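Robotique de service – notes de cours, séance 5
Les machines savent-elles faire les corvées ?

Rappel de la séance précédente : une tâche est dite « fermée » quand les objets, leur place et leur forme sont connus d'avance. Visser un capot chez un sous-traitant comme Flustex en est une. Trier du linge, non.

Pourquoi le textile résiste
Un vêtement n'a pas de forme stable. Froissé, il cache ses bords, ses manches et souvent le vêtement du dessous. La pince doit donc choisir un point de prise sans savoir ce qui viendra avec. Avec 2 bras, on peut saisir d'un côté et étaler de l'autre, mais il faut coordonner les trajectoires.

Ordre de grandeur
Dans l'exercice Midance (mai), le pliage d'un T-shirt demande jusqu'à 500 secondes au système, reprises comprises. Une personne met 11 secondes. L'écart vient surtout de l'étalement – le pli lui-même est rapide.

À retenir
Saisir : acquis dans la plupart des cas. Séparer deux tissus emmêlés : irrégulier. Ranger ensuite à la bonne place : encore peu fiable hors du laboratoire.

Pour la prochaine fois : lire le texte de J. Stöckli sur la prise des objets souples et répondre aux deux questions de la fin.
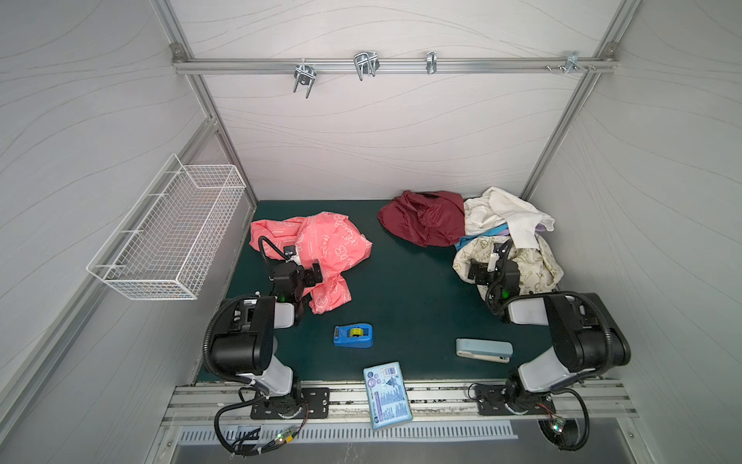
Fig. 1 – Prise de vêtements froissés avec deux bras montés sur un même rail.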